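4.3 Checking the hand-held grippers

Do this after the finger pads are mounted and before the first recording. The steps apply to both Kondbridge build variants.

1. Connect the cable to the left gripper, then the right.
2. Close each gripper fully. The ribbed pads must meet at the tip.
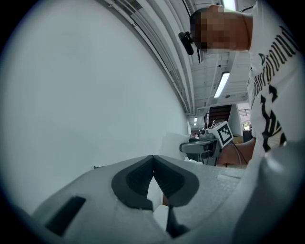 3. If the tips are offset, loosen the pad screws, realign and tighten. Repeat the check five times.
4. Seat the marker on its mount. It must not rock.
5. Hold one gripper in each hand, forearms forward, and open both. 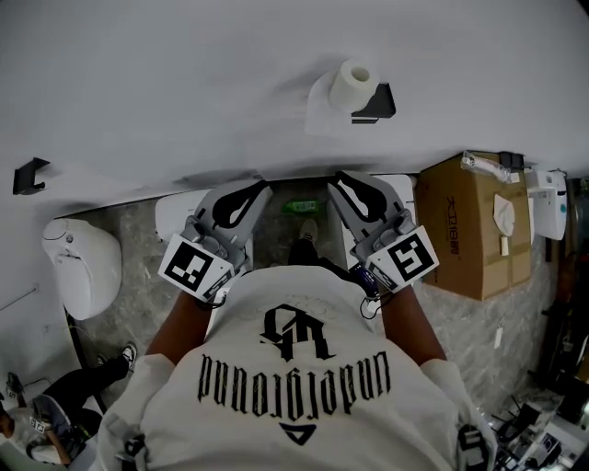

Fig. 8. Both grippers held open, markers attached.

6. Keep still for three seconds – longer if the tracker has not locked.

CAUTION: Do not pull on the cable to free a gripper. Unplug it first.

NOTE: Pads cut from the older Arov template run about 39 mm long and may rub on the housing. Use Mircea Onu's revised file, part 2512.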